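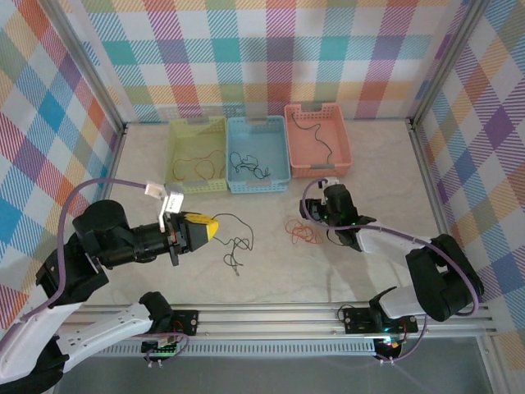
Cable sorting on the club rig, both arms in play.

Sorting cables, part 3: the pick

By now Jara should be running and your baskets should be lined up along the back. If they aren't, go back to part 2 and be ashamed.

1. Put one cable in the middle of the floor. One. Niilo started with a heap and spent most of April apologising to it.
2. Close the gripper on the connector, never the cord.
3. Lift slowly, then move across to the basket. Keep the other arm well back.
4. Open, wait for the cord to settle, retreat.

Log every try, including the rude ones - Nelli's sheet is at 137 and has room for more. Entries close on 3rd May.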